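Pen Cases: Frequently Asked Questions 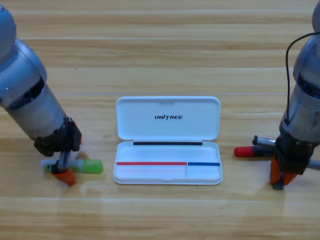 Will markers fit in the case?
Most standard markers fit if the cap is fully seated. Check the cap before packing, and lay the marker flat. With a bright lime-green cap like this one, a half-closed fit is easy to spot. Chisel-tip models over 16 cm long do not fit.

How many pens does it hold?
Up to 30 slim pens, or fewer if markers are included.

How do I remove ink from the plastic?
Wipe with rubbing alcohol on a cotton cloth. Leave for 2 minutes, then rinse.

Is it dishwasher safe?
No. The lid may warp above 85 °C.

Are replacement lids sold?
Yes, from May, through Kindmont.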